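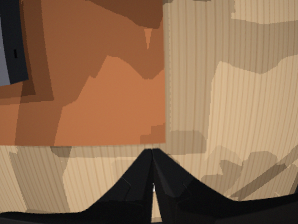 3.2 휘파람 토우의 분류와 그 한계

트리키크(Trikik) 유적에서 나온 토제 휘파람은 지금까지 두 가지 이름으로 불려 왔다. 소리가 나면 악기, 나지 않으면 토우이다. 간명한 기준이지만 취구가 떨어져 나간 유물은 깨지는 순간 갈래를 바꾸게 된다. 본고가 검토한 파편 210점 가운데 상당수가 이런 식으로 한 번쯤 신분이 바뀌었고, 그림스도티르(Grímsdóttir) 컬렉션의 옛 대장에는 같은 유물이 악기와 인형 양쪽에 올라 있는 경우도 있다. 대장 작성자는 이 모순을 연필로 그은 물음표 하나로 처리하였다.

이 절에서는 발음 여부를 일단 제쳐 두고 제작 흔적을 기준으로 삼는다. 공명실 안쪽에 손가락으로 눌러 붙인 이음매가 남아 있으면 취구의 유무와 관계없이 휘파람으로 본다. 틀로 찍은 앞면과 손으로 빚은 뒷면이 만나는 자리는 대체로 거칠다. 장인들은 보이지 않는 곳에 공을 들이지 않았으며, 연구자에게는 고마운 일이다.

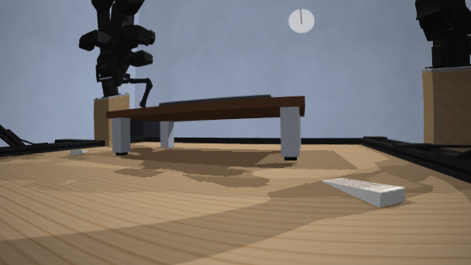
물론 이음매가 만능은 아니다. 속이 빈 토우도 같은 방식으로 붙였으므로 공명실과 단순한 빈속을 가르려면 벽 두께와 지공의 위치를 함께 보아야 한다. 지공은 소성 전에 뚫은 것만 인정하였다. 소성 후에 난 구멍 중에는 끈을 꿰려던 것도 있고, 근대의 소장자가 벽에 걸려고 낸 것도 있다. 후자는 유물의 생애사라는 관점에서 흥미롭다고들 하는데, 드릴을 든 당사자가 그런 관점을 가졌는지는 알 수 없다.

앞면의 도상은 분류에 생각만큼 도움이 되지 않았다. 부엉이로 보고된 9점을 다시 살핀 결과 2점은 머리 장식을 쓴 사람이었다. 종전 보고서는 눈이 둥글면 부엉이로 적는 경향이 있다. 안료 역시 조심스럽게 다루어야 한다. 붉은색은 홈 안에 주로 남고 흰 바탕칠은 쉽게 떨어지므로, 현재 붉게 보이는 유물이 처음부터 붉었다고 단정할 수 없다.

그림 4. 밝은 베이지색 나무 표면 위의 무늬 없는 주황갈색 판. 컴퓨터 렌더링.
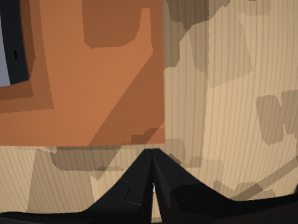
레트 아도마이티스는 이러한 기준이 지나치게 너그럽다고 지적한다. 이음매만 남은 파편까지 휘파람으로 세면 유적 전체가 관악대처럼 보이게 된다는 것이다. 타당한 우려이다. 다만 종전 기준을 따르면 같은 유적이 취구만 골라 부순 사람들의 마을이 되는데, 이 역시 설명이 필요하다. 본고는 절충안으로 판정 등급을 ‘확실’과 ‘유보’로 나누고, 유보 등급은 출토 맥락을 논할 때만 사용하였다.

남은 문제는 무덤 출토품과 생활면 출토품의 비율이다. 초기 조사에서는 두 맥락의 파편을 한 상자에 담은 예가 많아, 상자 번호만으로는 어느 쪽인지 판별되지 않는다. 이에 대해서는 층위 기록이 온전한 북쪽 구역만을 대상으로 다음 절에서 다룬다.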